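The Ferry Office at Boltitz

Notice was given on 7/18/23 that the Grarkisstead ferry would cease at the end of the season. Barnabás Magyar, Clerk of Crossings, signed it himself and entered it in the register.
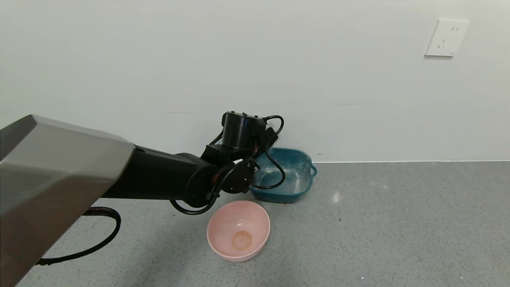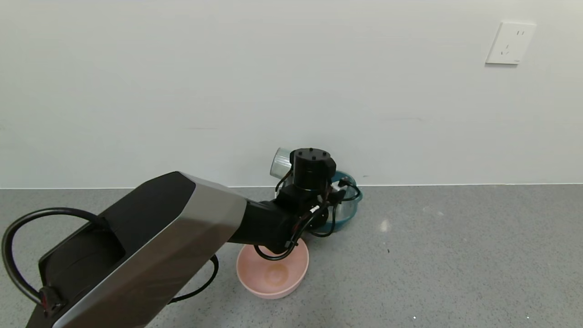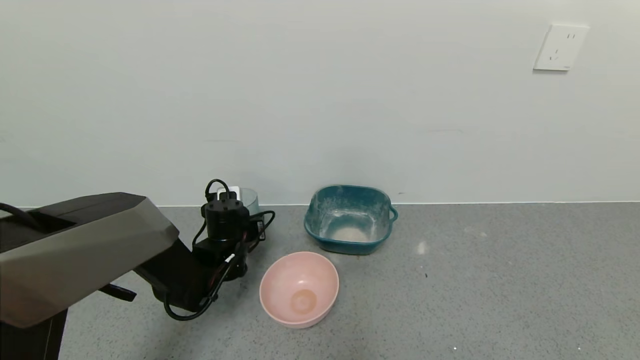 Etelka Halász replied in writing that the notice could not stand, as the charter required the consent of every household on the far bank. There were 16 households. She had visited them all, and none had consented.

The Clerk reviewed the charter for nearly 300 minutes. He found the clause on page 47, in his grandfather's hand.

The notice was withdrawn. A second was issued in its place – the ferry would run at eight each morning until further word. The Clerk was the only passenger on the first crossing. He paid the full fare and requested a receipt.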